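A cable fault should stop the arm, and the log should say so

Our bench lost a left wrist cable in December, 485 cycles into a set rated for 600. The tension on one jaw cable dropped and the controller compensated. It kept compensating for 157 seconds before it raised a fault. During that time the console reported the instrument as ready. I think that report was wrong, and I think the standard we wrote for ourselves allowed it.

The Prondon controller treats cable tension as a control input. If tension falls, the motor takes up the slack and the loop closes again. This works well for stretch, which is slow and expected. It works badly for a strand that is parting, because the first symptoms look the same. The operator sees a jaw that still opens and closes, perhaps a little late.

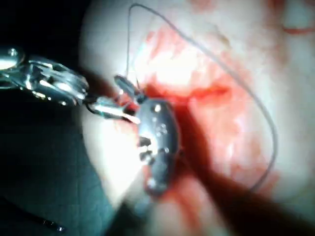
Skadbridge Surgical Robotics Group / Instrument Reliability / Opinion

Suturing is where a late jaw matters most. The tips work close to tissue, a thread is in play, and the operator judges grip force by eye. A jaw that holds less than commanded can let go of whatever it has. A jaw that overshoots while the motor recovers slack can close harder than anyone asked. Neither error shows at the console if the only number displayed is motor position.

The usual objection is nuisance stops. Miroslava Hrubý, who maintains our Bremon test rig, ran 100 cycles with a tighter tension limit and recorded several stops on cables that passed inspection afterward. She considers that rate too high for routine use. I accept her data. A stop with a needle in the jaws has its own risk, and an arm that freezes often will teach people to clear the alarm without reading it.

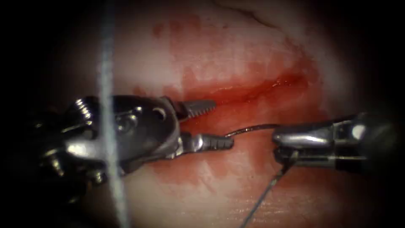 Left and right instruments during suturing, needle held in the right jaws.

My proposal is a two-stage response. At the first limit, the console drops the "ready" status, shows the affected arm, and writes a time-stamped entry. The operator can finish the pass and withdraw. At the second limit, the arm holds position and needs a manual release. The Sadowski log format already has a field for instrument condition - we leave it blank.

The cycle count should stay, but only as an upper bound. It records use and says little about load. Two instruments with the same count can have had very different work, and ours failed with 115 cycles left on paper.

Until the firmware changes, we inspect both wrists under magnification before each session and retire any cable with a visible broken strand. That catches wear at the outer pulleys. It does not catch wear inside the shaft, where our cable parted.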